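Tadlow fingertip and cable kit: six months on a kitchen cell
Reviewed by Jummai Ekwueme
July 20, 2020

I look after one Franka arm over a kitchen counter, and most of my week goes on two things, the fingertips and the cable. So when Joaquim Frade passed me a Tadlow kit in January I put it on the same afternoon, and I'm still delighted with it!

You get 8 slip-on fingertip pads, 6 hook-and-loop cable ties, a little torque driver and a setup card. The pads are a soft black rubber with a fine rib. The old ones we had from Dretesier went shiny after 1000 grasps or so the card claimed, and mugs started to slide. With these I swapped the first pair at 3000, and even then the ribs were only worn at the very tips (I'd been picking up a lot of teaspoons).

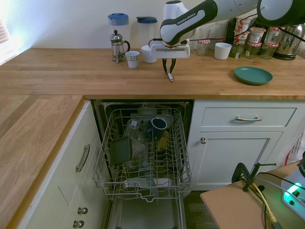

Fitting takes a few minutes once you have the knack. Open the gripper all the way, lock the arm, back the screws out and keep them in a cup, because they roll. Slide each pad on from the tip until it clicks, then close the fingers on a strip of paper and tug. If one side lets go, the pads aren't level. After that I go to thin things, and a marker-sized piece held upright just over the butcher block is my favorite check, as any twist in the fingers shows up right away against the flat counter. Then cups, then jars, then the dishwasher rack.

The ties are the part I didn't expect to love. They're wide, they don't bite into the jacket, and you can undo them with one hand while the other holds the slack. Leave a generous loop near the elbow and run the arm slowly to its far reaches before you snug anything down. I was stingy with mine the first time and had to redo it.

Gripes? The torque driver feels cheap, and I went back to my old Guerreiro one. The setup card is printed in tiny gray type. Spare pads only come in full sets, and mine took a while to get here from Steltirville.

Still, I've ordered a second kit, and Joaquim wants one too. Wipe the pads with a damp cloth at the end of the day and skip the alcohol, which dries out the ribs.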